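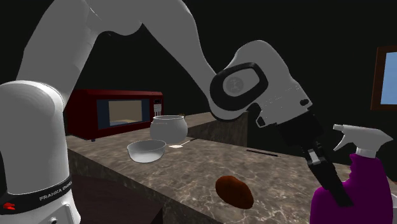

*Reviewed by Mamta Yadav — 2023-11-15*

Odska is a rule checker for arm work in home kitchens. You load a simulated kitchen, write your limits as short lines of text, and it flags every move that breaks one. I ran it for two weeks with a Franka arm at a stone counter, set with a bowl, a pot and a spray bottle.

The starter set has 25 rules. Most are sensible: slow down near the counter edge, keep cleaning products away from food, stop if the grip force jumps. The spray bottle rule caught three bad plans of mine on the first day.
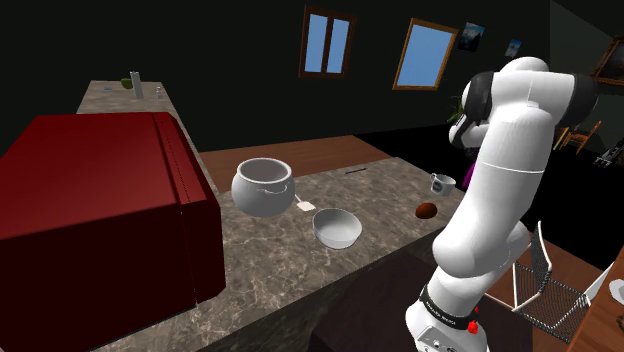
The edge rule needs work. It measures from the center of an object, so a wide bowl can hang over and still pass. I changed it to use the rim — one line — and the log went from 971 warnings to 1611, nearly all of them fair.

The manual is thin on who should sign off on a changed rule. We keep ours in a shared file with initials and a reason.

Good value for a small team. Check the edge rule before you trust it.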